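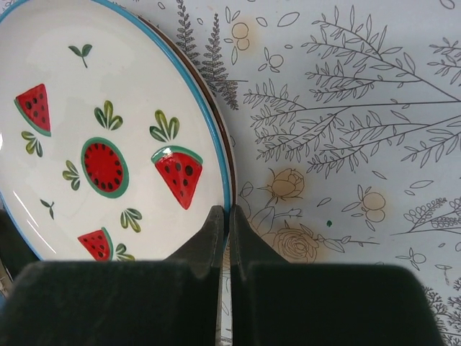

Gripper drops glazed plates after closing on the rim, force reads fine

posted in Arms & Grippers > Troubleshooting
17 replies hidden, showing top 3

ondby_bench
Two finger gripper, parallel, dark rubbery pads. Job is pick a ceramic plate up by the edge and put it in a rack. Worked for weeks on plain cafeteria plates. Switched to nicer ones, glazed, painted watermelons, blue rim, and now it lets go partway through the lift. Not every time. That's what's driving me nuts.

What I know so far:

Fingers close, controller says object detected, lift starts. Somewhere in the first few inches the plate rotates in the pads, then slides out. No fault. Arm keeps going to the rack and does the whole place move with nothing in the fingers. Opens, backs off, logs a success. I had 4 of those in one afternoon before I looked at the floor. One plate broke and a piece went under the guard, so now the door stays shut and I'm not reaching in while its powered.

Log just says event 3507, then 1377 right after. Manual for the controller (Kubiak, older one) has 3507 as "grip width changed" and doesn't list 1377 at all. Both come in as info, not warnings, so the program never looks at them.

Tried: more force (chipped a rim, went back down). Slower lift. Wiped pads with alcohol, better for an hour maybe. New pads are on order but slow to come.

Is this pads, force, or am I grabbing in the wrong place? And how do I make it STOP when the plate is gone? Thats the part that scares me more.

vadholm_maint
Couple things mixed together here, do the stop first.

Your "object detected" is a one time check at close. After that nobody is asking. Read the finger width again after the first inch of lift, again at the top, again before the place. If the width goes under your plate edge thickness minus a little, halt the arm where it is. Don't retry, don't open. Halt and call a person. If it auto retries you get the arm diving back down into broken ceramic.

Also 3507 should not be info. There's an event table in the controller settings, second tab on ours, set it to stop motion. You may get false trips when the fingers settle right after closing, so put a short wait after close and only arm it then. Don't know 1377. On ours the next code after a width change was always lost contact, but thats a different firmware so don't take my word, drop a piece of foam out of the grip on purpose and see if it shows up.

Then the slip. Plate held by the rim on one side wants to swing. All the weight is hanging out past the pads. Your old plates were probably lighter or had a rougher edge. Glaze on rubber is bad once there's any dust or skin oil on it. Go deeper on the plate if the shape lets you, and tilt it toward vertical before you lift so it hangs under the fingers.

And don't test with the good plates. Plastic ones until the halt works every time, then go to ceramic.

udine_cell_2
had same thing, it was pads. change pads

kiln_side_kate
Not a robot person really, I do the ceramics end. Check if these have raised decoration. Some painted ware has bits of the pattern standing up off the surface, slightly, and if a pad lands on one of those you've got contact on a bump and air everywhere else. Would explain why its only sometimes, depends how the plate is turned when it comes in. Run a finger over the biggest fruit, you'll feel it.

Also a chipped rim is sharp. Take that one out of the batch now, it will cut the pads and then you're chasing a second problem. And glaze splinters are tiny, vacuum don't sweep, gloves on.

ondby_bench
Update. Width check is in, three places like vadholm said. Foam test gave 3507 then 1377 so yeah, lost contact or close enough. Both set to stop motion now. It halted twice this morning on plastic, arm just stood there, lovely.

Kate, biggest watermelon slice IS raised. Marked which way up the plates came in on the last few runs, will post when I have enough drops to say anything. Chipped one is in the trash. Still waiting on pads.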